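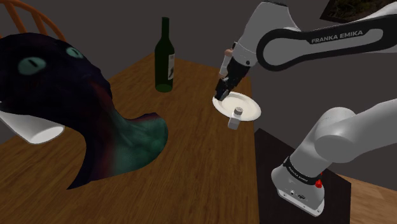 What limits the cutting speed of an abrasive waterjet on thick aluminium?
Mainly the edge quality wanted at the bottom of the cut. The jet loses energy as it goes down through the plate, so the lower edge becomes rough and tapered before the jet fails to cut through.

1. Purpose
The project measured taper against traverse speed on the Wukel bench cutter. Pump pressure and abrasive feed were held constant.

2. Material and method
Test pieces were cut from 12 mm aluminium plate supplied by Skeltine. We made 14 straight cuts, each with a fresh start hole. Kerf width was measured at the top and bottom faces with a feeler gauge and checked under the workshop microscope. The nozzle was a Janeck type and was changed once, after cut 9.

3. Results
Taper rose slowly at low speeds and steeply above around 416 mm per minute. Cuts 10 and 11 gave wider kerfs than expected. The new nozzle had been seated slightly off centre, and both cuts were left out of the graph.

4. Sources of error
The plate was clamped on two sides only. Some vibration was felt at the free corner. Abrasive was not sieved before use.

5. Further work
Repeat the series with the Ramanauskas tilting head and 19 mm plate, clamped on all four sides.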